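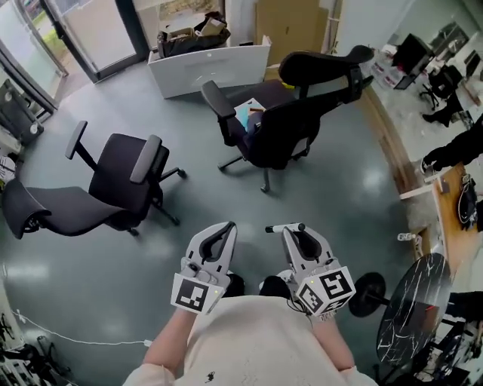
Plurstead complaints casebook is out, and it's free to read

After two years of reading, sorting, arguing and rewriting, the Plurstead Center for Everyday Justice has published its first casebook on consumer complaints, and we could not be happier with how it looks. "Settled Small" brings together 60 complaint decisions in one volume, each retold in plain language with a short commentary. The full text went up on the center's website in August, and printed copies from Mavar Press are now at the front desk.

The book was edited by Ans Van Loon and Toàn Nghiêm, who teach the complaints and redress course together and had been handing out photocopies of many of these decisions to students for years. The photocopies had notes in the margins, and then notes on the notes, and at some point the pile stopped fitting in the folder.

"We kept saying somebody should write these up properly," said Van Loon. "Small complaints have wonderful law in them. You get a dispute over a canceled sofa, and inside it there's a question about what fairness means that would keep a seminar going all afternoon."

The decisions come from four kinds of schemes: home repairs, moving companies, private parking and legal fees. Names and places have been changed throughout. Each entry starts with what the customer asked for, in the customer's own terms where the file allowed it, then sets out what the business answered and what the decision maker did. The commentary follows on a separate page so that teachers can hold it back until the class has had a go.

The legal fees section is the longest, and it's the one that early readers have been talking about most. It opens with a client who was quoted one price over the phone for a simple will and billed a very different one. The decision maker could have stopped at the contract. She went on to ask what a person with no legal training would have understood from the call, and the editors trace how that question turns up again and again in later decisions, sometimes in almost the same words. It's a lovely piece of detective work!

Nghiêm wrote the introduction, which looks at who uses complaint schemes and who gives up before the first form is finished. He is frank about the limits of the material. The book can only draw on cases that reached a decision, so people who dropped out along the way are missing from it, and he says so on the first page.

"I'd like readers to argue with us," he said. "There are at least a handful of outcomes in here that Ans and I still disagree on, and we left the disagreement in."

That they did. Look for the entries with two commentaries side by side. The one on a moving company that delivered a piano to the wrong floor is especially good fun, with Van Loon arguing for a full refund and Nghiêm defending the partial award the customer received.

A companion guide for people without lawyers

Alongside the casebook comes a 54-page guide for anyone thinking about making a complaint on their own. Diễm Tô, who runs the center's advice evenings, wrote it with help from people who had been through the process and were willing to say which parts of it made them want to quit. It covers keeping a record of phone calls, writing the first letter, what to do when a business goes quiet, and how to read a decision once it arrives (a skill in itself, as plenty of us will confirm).

The guide has sample letters, a page of deadlines to fill in by hand, and a glossary that explains words like "redress," "remit" and "final response" without sending you off to look up three more. Larger print copies are available on request. Translations into Vietnamese and Portuguese are being checked now and will go online as soon as they're ready.

Tô tested the draft at her advice evenings through the spring, and the chapter on evidence was rewritten from scratch as a result. The first version began with a definition. The new one begins with a kitchen drawer full of receipts.

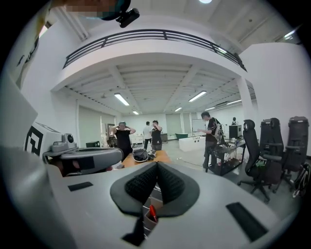 Gray hand-held grippers, with a small brown box and a bright red object.

Launch discussion draws a full room

The casebook was launched with an early evening discussion in the Tunden Room, chaired by Naveed Naqvi, who looks after the center's public program. The editors spoke briefly and then gave most of the time to questions, and there were plenty of them.

Much of the talk was about publication. Should every complaint scheme publish its decisions in full? Van Loon was firmly in favor, on the ground that a customer preparing a case ought to be able to see how similar ones came out. Others in the audience worried about privacy in small towns, where changing a name may not hide very much when everyone knows which roof fell in. A retired decision maker in the second row described writing for two readers at once, the person who lost and the next person with the same problem, and got a round of applause for it.

There was also a lively exchange on whether calling people "consumers" suits a dispute about legal help. Natanael Bastos, who holds this year's Huỳnh Fellowship at the center, thought the word had done real work in getting complaints taken seriously, but that it sits badly with someone who needed a lawyer to keep a roof over the family. His own study of how fee complaints are worded will be published as a working paper later in the year, and he's looking for former complainants who'd be willing to talk to him. The discussion was still going when the lights in the corridor went down at 8 p.m.

What comes next

The editors are already collecting material for a second volume, with energy bills and student housing at the top of the list. Decision makers, advisers and complainants who have a published or anonymized decision they think deserves a wider audience are warmly invited to send it in. A paragraph on why it caught your eye is enough, and there's no need to be a lawyer.

Teachers who want to use the book in class can ask for the teaching notes, which include discussion questions for every section and a mock hearing based on the piano case. The center would love to hear how the hearing goes, particularly if your students come down on Nghiêm's side.

"Settled Small" and the companion guide can both be downloaded from the publications page. Print copies of the guide are free at the advice evenings while they last.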